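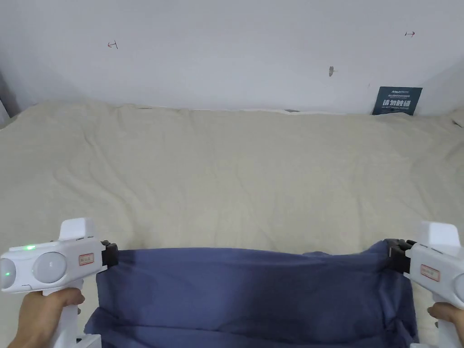

zoltdale-shrinkage

README, last touched 2012-03-03

I sew most of my own clothes, and for years I kept notes on how much every piece of fabric shrank in the wash. They lived on the backs of envelopes and inside pattern packets, so of course I could never find the one I wanted. A couple of winters ago I typed the whole mess into a spreadsheet, and then people in my sewing group in Zoltdale started asking for copies, so now it's a proper set of files with a name and everything!

What's in the folder

shrinkage.csv is the main one. One row for each piece of fabric, 70 rows at the moment.
shops.csv explains the short codes I use for where I bought things (LOV is Lovance Fabrics, PEK is the Pekia market stalls, BAR is the remnant bins at Barajas).
notes.txt is me rambling about particular fabrics. Skip it if you're in a hurry.

The columns

id: just a number, in the order I typed them in. It doesn't tell you how old the fabric is.
fiber: what the bolt said. If the bolt didn't say, I wrote "unknown", even when I was pretty sure. There are 17 of those, nearly all from the remnant bins.
weave: plain, twill, knit or other. I know "other" is lazy.
color: my own words, so you'll find navy, dark blue and ink all in there, and I couldn't tell you anymore what I thought the difference was.
len_before and len_after: inches along the selvage. I mark a 20 inch square with thread on every piece and measure between the threads, so don't read these as the length of the whole cut.
wid_before and wid_after: same idea, going across.
wash: cold, warm or hot.
dry: line, low or high.
shop: one of the codes above.

How I measure

Everything gets laid out on the cutting table and left overnight before I put a ruler near it. I smooth it with my hands but I don't pull, and please don't pull if you're sending me rows, especially knits! A jersey will give you any number you like if you lean on it. I round to the nearest eighth. Then it goes through the wash once, gets dried, gets pressed with a dry iron if it's badly creased, and rests overnight again before the second measurement.

Things that are wrong with it

Rows 1 to 9 were measured with a cloth tape that had stretched. I've left them in, but I wouldn't lean on them.

Only one wash per piece. I know some cottons keep going on the second and third trip, denim above all, and I just don't have numbers for that.

My washer's idea of "hot" may be nothing like yours. I never took the temperature of the water.

Wool is barely in here. I ruined one nice piece and lost my nerve.

A blank cell means I didn't write it down. It doesn't mean zero, so please don't add it up as zero (somebody's chart had all my linens not shrinking at all, I wish).

Sending me more

I'd love to get to 100 rows before the end of March. Use the same columns, put your own shop code in, and add a line to shops.csv so I know what it means. Centimeters are fine if you say so, I'll convert them.

Using it

Copy it, print it, tape it inside your sewing cupboard. If you fix a mistake, send me the fix. I still owe everybody a corrected row 43, the rayon one with the width before and after swapped.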